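Ticket 1917: Module swap demo, open day at Honemdale
Status: Open (was Closed, reopened by reporter)
Priority: Medium
Component: Ciltis cell / insertion routine
Opened: 21 August 2023

Summary
Demo routine stops with "insert not confirmed" in front of visitors. Presenter clears it by hand and carries on talking.

Reported behavior
I was sent to the Honemdale open day to see whether we should buy the Ciltis cell for our own bench. The flyer from Adileck says the arm swaps modules "unattended." I watched 8 runs from the visitor side of the barrier. The first ones were fine. Then the arm stopped over the plate with the error on the screen, the presenter pressed something on the pendant, and the run was called a success. I asked if that was normal and was told it was a "confirmation timing thing." I would like that explained in writing before anyone here signs anything.

Expected behavior
Either the module is seated and the cell says so, or it isn't and the cell says that. No pendant.

Vendor reply 1
Thanks for visiting! The confirmation timeout ships at 500 ms, which can be tight on a busy network. We have raised it on the demo cell. Closing as resolved.

Reporter
Reopening. A longer timeout means the cell waits longer before it complains. It doesn't tell me what it was waiting for. Was the module in or not? Please also say whether the open day cell ran the same software as the one you quoted us for.

Vendor reply 2
Same major version. The demo cell has the Chong add-on for visitor mode, which slows the arm near the plate and hides some of the operator prompts.

Reporter
So prompts were hidden. Which ones? If the operator is being asked to approve a seat and visitors can't see the question, I don't call that unattended.

Vendor reply 3
Visitor mode hides the "retry / accept" prompt on the big screen only. It still shows on the pendant. We agree this could give the wrong impression and have passed it to the demo team. For the insertion itself, we reran the routine on the demo cell after hours with visitor mode off. Log extract:

step 1 approach plate: ok
step 2 align to slot: ok
step 3 insert: ok
step 4 confirm seat: timeout, code 1079
step 5 operator prompt: accept

Wrist camera still attached.
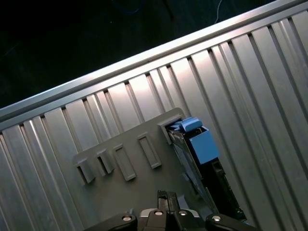
Wrist view: black module in the end slot of the gray plate, gripper fingers below.

Reporter
Thank you, this is more use than the flyer. I can see the module is in the slot. I can't see from this angle whether it is all the way down, and I doubt your software can either. The module leans over the ribbed aluminum, and I have no idea if that is how it should sit. Please send:
- a side view of the same slot with a module you know is fully seated
- what the cell measures at step 4 (force, position, camera, something else)
- the full log from the open day with the accept prompts left in

Vendor reply 4
Step 4 compares the final arm position with the taught position. There is no force check in the demo recipe. One is available in the standard recipe and would be set up during commissioning. Side view requested from the demo team. The open day log needs approval before we can share it.

Reporter
Then the demo showed a recipe we wouldn't be running, and the check it left out is the one I care about. I will come back for a second visit in October if the force check is on, the prompts are visible, and I can hand you the modules myself. Leaving this open until the log arrives.

Internal note (purchasing, please read)
No order on the strength of the open day. The arm moves nicely and the presenter was polite. I still don't know how many of those runs were accepted by hand.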